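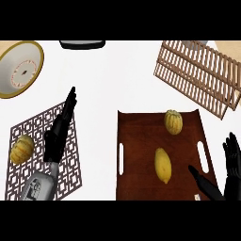 Simulated robot hands, a lemon and two squash on the Allura practice table.

Rovivel opens its kitchen simulator to home testers

By the site editor, May 2019

So I got to drive a robot this week, and I never left my desk chair! Rovivel, the little software outfit I've written up here a couple of times, has started letting regular people log in and teach its simulated robot how to handle stuff in a kitchen. The program is called Allura. You put on a headset, you pick up a pair of hand controllers, and a pair of robot hands on a computer-made tabletop goes where your own hands go. Every move you make gets saved, and the saved moves are what the robot learns from later.

I signed up the minute the email came in (I am weak) and did my first session after dinner. Setup took me longer than the driving did. The Allura installer is a big download, my graphics driver was out of date, and then I had to stand with my arms straight out in front of me like a sleepwalker so the thing could measure my reach. My dog was very concerned.

Once you're in, you get a short task written in one line. Mine was to take the lemon off the wooden tray and put it in the bowl with the gold rim. Easy, right? I do that kind of thing every day of my life. I missed the lemon four times. There's no feeling in the controllers at all apart from a small buzz when you touch something, so you're going by eye, and your eyes are not as good at this as you'd think. I kept closing the fingers just short and then shoving the lemon along the tray with my knuckles.

The people at Rovivel say that's fine, by the way. A run with a miss in it still gets saved as long as you finish the job, and they sort them afterward. What they don't want is somebody flinging things around for fun. If you knock a piece off the table the run ends and you start over. I may have tested this with a squash.
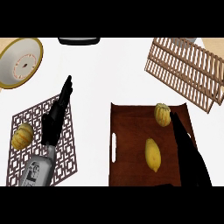 The trick I picked up, after a lot of grumbling, is to park the hand you aren't using and leave it alone. My left hand kept drifting along in sympathy with the right one, and the saved run then has this pointless wobble in it that the robot could copy. There's a freeze button under the left thumb. Use it! My runs got a whole lot cleaner once I did, and my shoulder stopped aching too.

The other thing is speed. You want to go slower than feels natural, but not so slow that you stop and think in midair. The guide that comes with Allura has a nice line on this, something like "move as if you were passing a full cup to a friend," and I found that helped more than the two pages of controller diagrams that come after it.

Now for the numbers, for those of you who like numbers. Rovivel wants 1,000 finished runs for each task before it trains anything on them. There are 20 tasks in this first batch, and they all use the same sort of kitchen table, with things like bowls, produce, a trivet and a dish rack. The first group of testers is around 800 people. I did 7 good runs in one evening and was pretty pleased with myself until I saw the leaderboard. I am nowhere near the top of the leaderboard.

The squash tasks are the ones folks on the message board are complaining about. The ribs make the thing roll a little when your fingers close on it, and if you come in from the side it scoots away from you. Somebody suggested coming down from above with the thumb on one side and the fingers on the other, and that worked better for me, though I still lost it once on the way to the dish rack. (Yes, one of the tasks is to put a squash in a dish rack. I don't know either. I asked, and they told me they want some odd pairings so the robot doesn't get too set in its ways.)

As for what happens to all of this, the runs go to Jitaru, the partner company that does the training side. They'll try the results in the simulator first, and if things go okay there, they move over to a real pair of arms at the Imwood workshop. Imwood already has a real table set up for it, I'm told, and the plan is to try the easiest lemon task there in June. I've asked if I can come watch. No answer yet, but I did ask at eleven at night with three exclamation marks, so maybe I should give them a few days.

A few practical bits before you run off and sign up. You need your own headset and a fairly recent computer. Left-handers can swap everything over in the settings menu, under Posture for some reason. Sessions are capped at forty minutes, and you'll be glad of it, since holding your arms up that long is a workout. Testers don't get paid in this round, although you do get your name in the credits if you want it there. You can also delete your own runs for a week after you make them, and I used that to get rid of my first two, which were terrible.

Sign-ups are on the Rovivel site under the Allura tab, and there was still room when I looked this morning. If you get in, come find me on the board and tell me how you're picking up that second squash. I'm going back in tonight to try the trivet one.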